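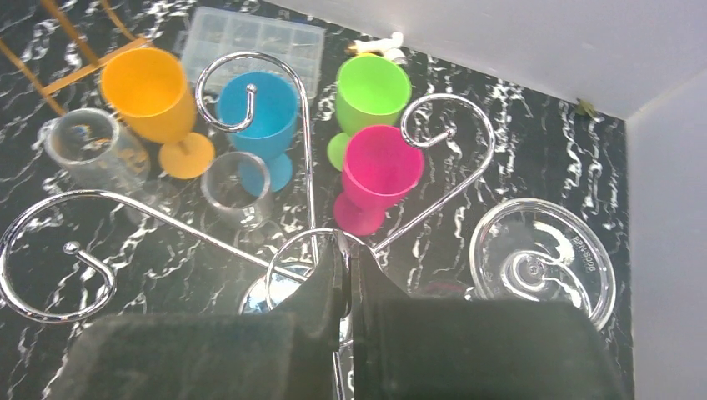 What do you bring to a going-away party for someone you can't stand? I brought a pineapple.

It was on sale, and I figured a pineapple says "good luck out there" without getting into specifics. Hendrik Mabaso was leaving the building after 14 months of playing the trombone directly over my bed, and Maricel from the first floor had taped a note in the elevator: Sat 24 April, apartment 401, everybody come. I live in 301. There was no way I could pretend I hadn't seen it.

So up I went in my good shirt, and Hendrik opened the door and looked at the pineapple like I'd handed him a baby. "You're downstairs," he said.

"I'm downstairs," I said.

"You hit the ceiling with a broom."

"A mop," I said, and he let me in.

The place was mostly boxes by then. Maricel was dancing with Zeyu Ren from the bike shop (badly, both of them, and so happy!) and Huiling Song was guarding the dumplings. I ended up in the hall next to the trombone case, and I don't know why I asked, but I asked him what that song was. The slow one, always around ten, the one that quit in the same place every time.

He got kind of pink. "You can hear where it stops?"

"Hendrik, I could hum it for you."

So he made me! I stood there in his hallway and hummed the whole thing, right up to the bad spot, and then I just kept going – because I'd been lying in bed since October finishing it in my head so I could get to sleep. It went up a little and then came back down. Nothing fancy.

He didn't say a word. He put the pineapple on top of a box marked WINTER, got the trombone out, and played it through with my ending stuck on. Somebody on the fifth floor started pounding with what sounded like a shoe.

"Again," I told him, and he took a breath and started over from the top.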